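Kuvthorpe lab newsletter
Teaching by hand: the tube transfer task
6/28/24 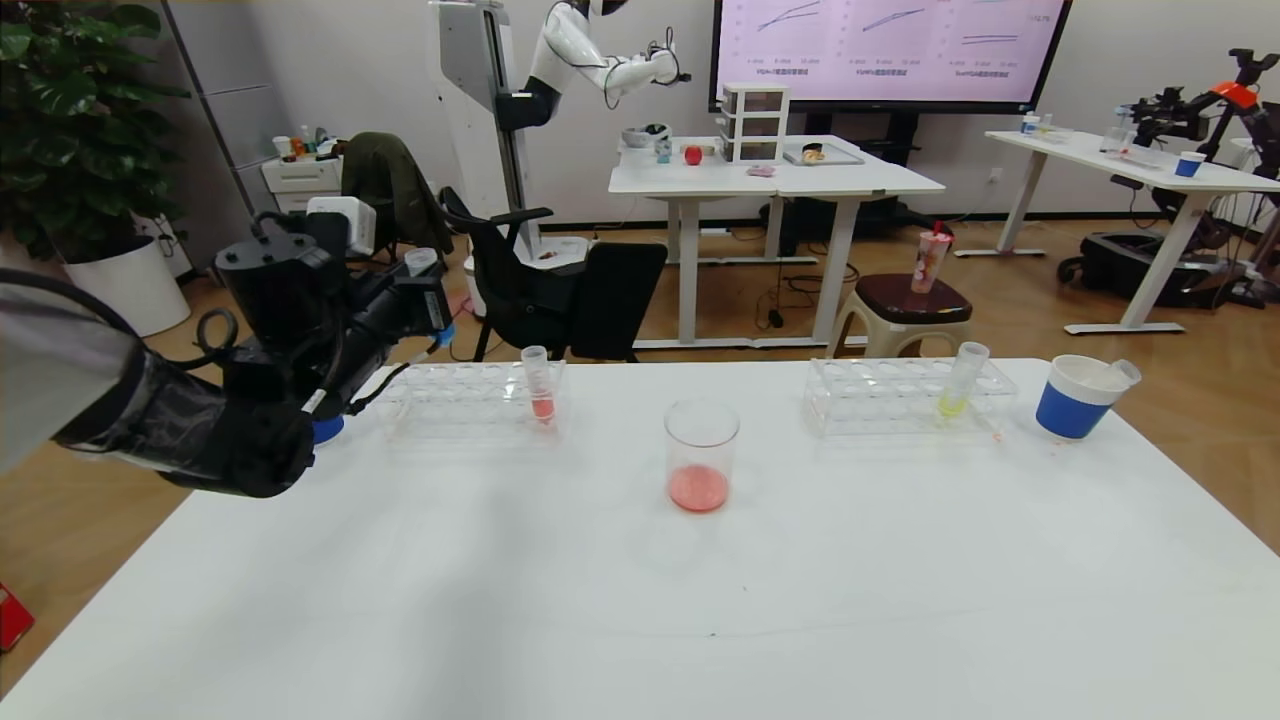
The Sarnon arm has been on the tube transfer task for 16 working days. The task is short to describe: pick a test tube from one rack, carry it over the table, pour or place it as instructed, and return it. Most of the effort has gone into the quality of the demonstrations.

Two methods are in use. In the first, the operator holds the wrist and moves the arm through the task while the joints are set to low stiffness. In the second, the operator stays clear of the table and drives the arm through the Brusent remote link, watching the head view only. Hand guiding is quicker to learn. It also puts the operator's forearm into the head view, and those runs need trimming before they can be used.

Remote runs are slower but cleaner. The main fault is over-closing of the gripper. Clear tubes are hard to judge by eye at the point of grasp, and operators tend to keep squeezing after contact. The grip limit has been lowered and is now fixed in the session file. Please do not change it locally.

A few rules for anyone booking a session:

Use coloured liquid in at least one tube. Runs with plain water gave poor results when the fill level had to be read.

Start with the arm in the home pose and hold it there for 5 seconds before the first move.

If a grasp misses, open the gripper, back off and try again in the same run. Recoveries are wanted. Label them "retry" and keep them.

Wipe up drops between runs, not during them.

The last batch had 41 accepted runs. A further 4 were rejected for a clock offset between the head camera and the joint log, which Huỳnh release users will have seen before. The fix is to restart the logger after any change of link mode.

Pouring into a beaker will be added once placement is stable. The two-arm version, with one arm steadying the rack, is planned for October. Session slots are on the shared sheet as usual, and notes on failed grasps should go in the same row as the run number.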